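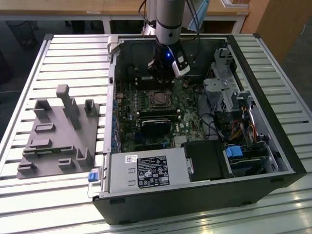
Brastetti (quilt block)

Brastetti is a pieced quilt block, 3 patches by 3, with a skinny sashing strip run corner to corner. I first met it in Eyerusalem Mersha's pattern booklet and I've been hooked ever since!

Origins
The name comes from a block swap held one January (122 quilters signed up, bless them), and the booklet followed later.

Variations
Ornow flips the strip, and Fikre doubles it. I like Fikre best for scraps, though the bulky middle seam needs a good press.

203 shares · 3 comments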